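Cemlow kitchen cell, wrist cam + gripper offsets
October, started 9:40
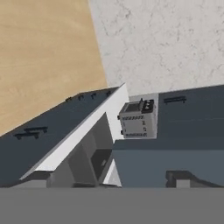 Notebook 3, p. 60

Wrist view from the sim twin after loading the new mount file. Tilt is way more than I wanted. Gripper takes the whole bottom strip, so anything low on the blue-gray fronts is gone. Bar handles on the dark cabinet still in view, good, those are the ones we need for the pull task.

Old mount file had roll zeroed and nobody had touched it since the Hornico bracket went on. Parviz says roll should come from the bracket drawing, not from the calib run. Tried both. Drawing value gives a steadier handle pose, calib value drifts when joint 6 is near its stop. Keeping drawing value for now.

Still to do on the real arm:
- re-torque the bracket screws, 2 of them were loose last time
- swap the wrist cable, the jacket is rubbing thru at the clamp
- grease joint 4, Kazemi grease is in the gray drawer, NOT the white tub
- rerun hand-eye once cable is on

Text on the white appliance is mush at this resolution. Dont use it as a marker. Lacey wants to try the marble edge as a line feature, fine by me but veins may confuse it.

Cycle count in the gripper log is 1,782. Pads can go up to double that acording to Privora sheet, so leave them.

11:15 saved as mount_v3. Old one kept in the same folder, pls don't delete. Lacey Marsden has the arm after lunch, cable first.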